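About us

July
By the Zidby workshop
4 minute read

Hello! If you've found this page you've probably bought a tray from us, or you're thinking about it, or you clicked on the wrong thing while looking for cake tins (it happens a lot, and you're very welcome to stay).

Zidby is a tray shop. We sell trays, we hire out trays, and we take old trays back and clean them up so they can go round again. I started it at my kitchen table with 24 serving trays from a hotel that was closing down, and a bottle of washing-up liquid. I'd only gone in for a lamp. The man at the sale said I could have the lot if I took them that afternoon, so I put the back seats down and took them.

For the first year I did everything at home, which meant trays in the bath, trays along the hall, trays leaning on the radiator until somebody knocked them over on the way to bed. I still can't hear a stack of them sliding without wanting to run. When we'd got up to 800 I gave in and rented the unit in Badawi Yard, behind the tile place, and we've been there ever since. There are 2 of us most days, and a third pair of hands on Tuesdays when the hire orders come back.

People do ask why trays. I think I just like a thing that's been used. A good tray has carried a lot of breakfasts and a lot of birthday teas, and it's got a nice rim to hold on to and it doesn't ask for much. My gran had one with a picture of a harbour on it, worn right through to the brown in the middle where the teapot went. We don't sell that one. It's on the wall by the kettle.

Most of what we handle is plain and white, though, the glossy sort with rounded corners that you'll have seen in every canteen and hospital and school in the country. White is lovely when it's clean and dreadful when it isn't. Tea, beetroot and turmeric are the three I'd ban if I could. A faint pinkish-brown patch in the middle of a tray can look like nothing at all under the shop lights and then you take it over to the window and there it is.

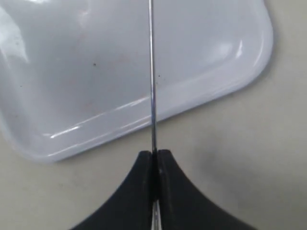

So we do all our checking on a pale worktop in ordinary daylight, and we tilt each tray as we go. Glossy plastic throws the light back at you and a shiny streak can hide a mark very nicely, so you have to keep moving it about. Specks get a fingertip first, to see if they lift. Stains get a paste of bicarb and a bit of warm water, left on while we have our own tea, then a soft cloth. Never a scourer! Once you've scratched the shine off it doesn't come back, and a scratched tray picks up every stain going.

After that they're sorted. The ones that come up spotless go out as our Edemeck range, which is just our name for the best of the second-hand ones (it was the name of the boat in my gran's harbour picture, if you were wondering, and I liked the sound of it). The ones with a faint mark that won't shift go on the seconds shelf and are sold cheaper, with the mark circled on the label so you know what you're getting. They're perfectly good for seed pots, paint, muddy boots, glitter. One customer keeps all her jigsaws half done on them and slides them under the sofa. I've started doing the same and I can recommend it.

Anything cracked doesn't get sold. A crack in a rim can nip your hand and it holds on to dirt, so those go to Otelum, the plastics people across town, and they take them off us by the crate.

The hire side came later, and more or less by accident. A neighbour wanted trays for a wedding tea, then her sister wanted some for a christening, and now we're out most weekends through the summer. You can hire as few as you like. Bring them back wiped, please, but don't worry about getting them perfect. We'd much rather have them back a bit grubby and on time than have you stood at the sink at midnight in your good shoes. We wash everything again anyway.

We've made plenty of mistakes along the way. I once bought a whole van load of trays without looking properly, and every one of them was a finger's width too long for the dishwasher. We washed them by hand for months. I also spent far too much on a label printer that only wanted to print in Danish. These days I look at things first, and I measure the dishwasher before I get my purse out.

If you've got old trays sitting in a cupboard at work, or your school kitchen is being refitted, do get in touch before they go in the skip. We'll collect from anywhere within 35 miles and we don't mind what state they're in. Tell us how many stacks there are and whether there are stairs (there are always stairs).

You can come and have a rummage too. The door at Badawi Yard is open from ten in the morning, and if it looks shut give it a good shove, as it sticks in damp weather. The seconds shelf is on your left as you come in, the Edemeck ones are at the back by the window, and the kettle is usually on. If you'd like to bring a tray to match up, pop it in a bag and we'll hunt through the stacks with you.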